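Müzeyyen Tatlı
22 May 2022

1/ Okay, a few of you asked what I do all day now that I'm on the Grulwood project. Short version: I pick up office junk with a pair of fingers on a handle, put it down again, and a computer learns from it. Thread!

2/ The goal is desk tidying. Mouse goes on the mouse pad, cups go to the back, books get squared up. Easy for you and me. For the model, every one of those is a separate thing it has to see done many, many times.

3/ My tally so far is 339 takes. Of those, 61 went in the bin, mostly my fault (I talk with my hands, and my hands are holding the gripper, so you can imagine).

4/ Today's table is my favorite one to work on. It's all curves, with a bite out of one side, so you can't cheat by lining things up with a straight edge. Green mouse, pink pad, let's go!
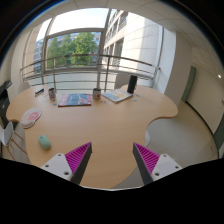

5/ Start every take from a different spot. I spent my whole first week beginning with the mouse in the same place, and the model got great at exactly that place. Move it a hand's width over and it grabbed air. Ugh.

6/ Go slower than feels natural, but don't freeze either. If I stop to think halfway, the pause gets learned too. We had a version in February that hovered over every cup like it was making up its mind about something. That was me. It learned that from me.

7/ Keep the fumbles where you recover. If the mouse slips and I get it back cleanly, that take stays. Aksoy (our training setup) did way better at re-grabbing after we added 107 of those.

8/ Cups are still the worst. Handle, no handle, full, empty, it's all different. Books lying flat are a close second, you have to slide them to the edge first and I am bad at it.

9/ I do 4 sessions and then my wrist is done for the day. Next up is the Darnside office, which has normal rectangular desks. I'm kind of going to miss the curvy one.

10/ If you do this kind of collecting too, how do you label a take where you nudged something else by accident? We keep going back and forth on it. Replies open!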